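Qusai Yammine
Some notes on how my sister-in-law and I went from one sewn bib to a small shop. Putting it in a thread because people keep asking me the same things by message.

The first bib was for my nephew, who soaked through every store-bought one before lunch. She cut it from an old flannel shirt and backed it with a towel. It was ugly and it worked.

She made 6 more with a better neckline. The snap moved from the back to the side, so you can close it on a kid who won't hold still. That one change took most of a winter.

We called the shop Wemmont, after the street she grew up on. We sold the first batch at the Bedell craft market in November, on half a table shared with a woman who made candles.

We priced them too low. I figured fabric and snaps and left out her time. If you are starting out, write down the hours before you pick a price. We went up to 2 for $29 and sales stayed about the same.

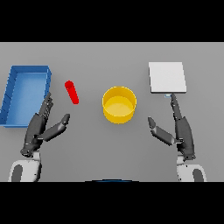 Next thing was fabric. We were buying off the bolt at retail, and the same print was never there twice. Thevar, the mill we use now, sells ends of runs. You have to take what they have that month, but the cotton is heavier and it washes well.

Washing matters more than the print. We run every new fabric through hot water before cutting. One navy bled onto everything and we dropped it – I still have the roll in my garage.

Last year we sold 462 bibs. It paid for a used Numeck machine and the booth fees, with a little left over. She still has her day job and so do I.

Returns: nearly all of them were for size. We had one size and called it "baby," which means nothing to a parent of a two-year-old. Now there are two sizes, with the neck measurement on the tag.

Someone asked if we will do hats. Not this year. Hats need elastic and a lot more fitting, and she wants to get the long-sleeve smock right first. The cuffs still ride up.

Smock samples should be on our table at the spring market. If your kid paints or eats soup, come by and try one on them.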